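I have been meaning to write about moving the kitchen for a while now, and since it's raining and the bread is still an hour away from being ready, here we go.

We left the apartment on Sutherland Street after 11 years, which is a long time to let a set of cupboards fill up. I thought the kitchen would take one evening. It took most of a week! I'd start with good intentions and a roll of tape, and then I'd find the waffle iron, or the good pie dish that I had accused my sister of keeping, and the whole evening would be gone. I packed 34 boxes in the end, and a fair number of them held things I hadn't used since the year we moved in.

The spices were the worst of it. I own three jars of cumin (all open) and a tin of mustard powder so old that the lid had to be talked off with a butter knife. I'd like to say I threw it all out, but the cumin came with us, every jar.

My best advice, for what it's worth, is to go with small boxes. A big box of plates feels like a fine idea right up until you try to lift it – and then you're standing in the hallway bargaining with your own back. Dish towels and old pillowcases make lovely padding, too, and they have to come along anyway.
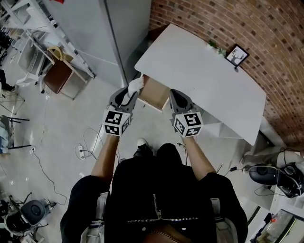
Marlow Street Reader wrote under my last post that towels are fine for mugs but that plates should always travel on their edges, like records in a crate, with something soft at the bottom. I had stacked mine flat all my life, as my mother did, and I went back and redid two boxes that same night, grumbling the whole time. Every plate made it to Brustden in one piece, so I'm a convert.

The new kitchen is smaller but it has a window over the sink, and in the morning the light comes in all the way to the stove. I've put the kettle there, and the blue bowl, and so far very little else. The waffle iron is still in the garage. I'll get to it by December, I expect – or whenever somebody asks for waffles.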